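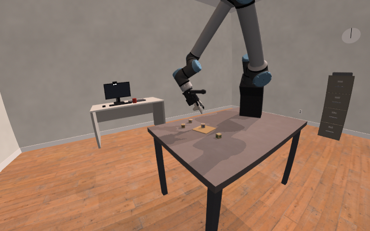 Guides > Teleoperation > Recording demonstrations in simulation

Recording a cube placement task by remote control

Written by Rajeshwari Chettiar. Last updated 26 September 2026.

You will drive the simulated arm by hand and save each run as one demonstration. The task is to pick up a small cube and set it on the square board. Do the Talledmont setup guide first, and check that the arm follows your controller before you record anything.

Step 1. Load the task and press Reset. The cubes get new positions each time. If a cube starts right against the board, reset again.

Step 2. Set the translation scale to 2. Higher values save time on the long moves but make the last bit of the descent hard to control. Leave rotation scale at the default.

Step 3. Start recording, then move. Bring the gripper over the cube with the fingers open, line up the fingers with two opposite faces, and go straight down. Close, wait for the grip reading to settle, and lift.

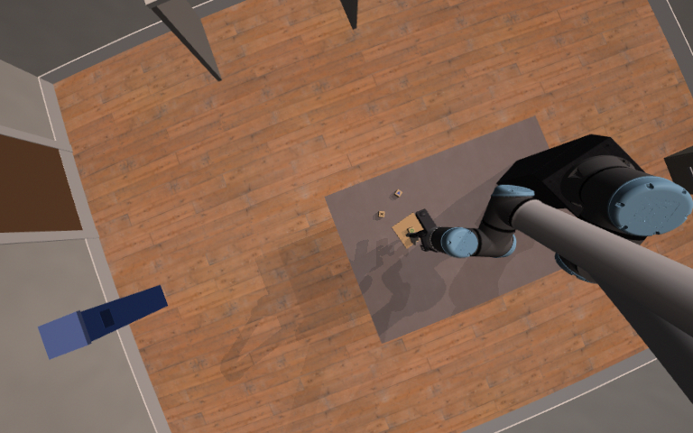

Carry the cube at a steady height and slow down before you reach the board. Lower it until the contact light comes on, open the fingers, and back straight up. Stop recording once the gripper is clear. A run longer than 500 steps is dropped when you export, so don't park the arm while you think.

Step 4. Replay the run from both cameras. Delete it if the cube slid or the arm bumped the board. Small corrections on the way in can stay.

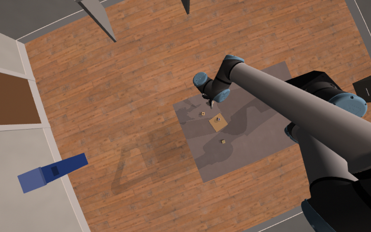 Depth is what most new operators get wrong. From a high camera you can't easily tell how far the fingers are above a cube, and the arm's shadow makes it worse when it spreads over the mat and the pad. Switch to the low side camera for the descent and go back to the high one for the carry. Felicja Wasilewska binds the switch to the left thumb button, and the Rafferty profile now ships that way.

Step 5. Export when you have 17 good runs. Name the folder with your initials and the task name, then copy it to the Bomley share. The stacking task will get its own page in October.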